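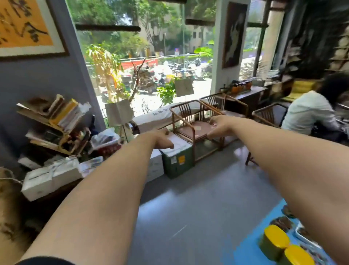

Nolia Automation Owners Board
Service and Repair > Servo Drives and Power Supplies
Thread: Repair or replace, out-of-warranty axis drive

stolness_maint
Good afternoon. Our plant in Stolness operates a packaging line with a Laing two-axis servo drive that is past its warranty period. The drive now reports alarm 862 shortly after start-up. The motor and cable have been tested and no fault was recorded. We have received a repair quotation and a price for a rebuilt unit, and the difference between them is 500 dollars. Members are invited to advise which course they would recommend.

panel_shop_4
Before either quotation is accepted, please confirm the incoming voltage under load. In our facility the same alarm was traced to a worn contactor ahead of the drive. Two drives had already been sent out for service by then, and both were returned with no fault found. The bench fee was charged in each case.

stolness_maint
Thank you. The voltage was checked at the terminals with the line idle. It was not checked under load. This will be done at the next scheduled stop.

flindadville_controls
I would recommend the rebuilt unit. A repair addresses the failed part only, while a proper rebuild includes new capacitors and a new fan. Our department in Flindadville adopted this as policy for any drive with more than 15 years in service.

panel_shop_4
I must disagree with the policy as stated. Age alone is a poor guide. A drive in a clean, cool cabinet may outlast a newer one mounted above a transformer. The term "rebuilt" also has no fixed meaning in this trade, and the purchaser should ask for a written list of the parts replaced.

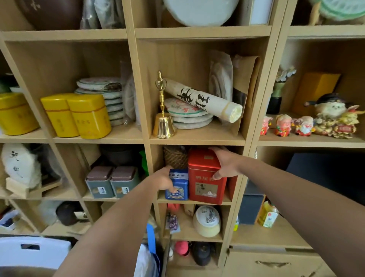
Page 2 of 3

flindadville_controls
The point regarding the written list is accepted. Our purchase orders require one. I maintain my position on age, as unplanned stoppages cost our site far more than the drives do.

line6_buyer
Members should also review the core return terms. Our supplier held a deposit of 3,000 dollars on an exchange unit and declined to refund it in full, citing a cracked housing. We had no record of the condition of the old unit when it left our dock. Outgoing cores are now inspected and signed for by two employees.

stolness_maint
Would a repaired unit retain its stored parameters? The original backup cannot be located.

panel_shop_4
This should not be assumed. If the drive still powers up, save the parameters before removal and keep a printed copy in the cabinet.

stolness_maint
Update: voltage under load is within the limits given in the manual. The parameters have been saved. Both suppliers have been asked for a written parts list, and one has replied so far.

flindadville_controls
Please post the warranty terms when they arrive. Ours begins on the shipping date, and a spare left on the shelf can run out its coverage before it is ever installed.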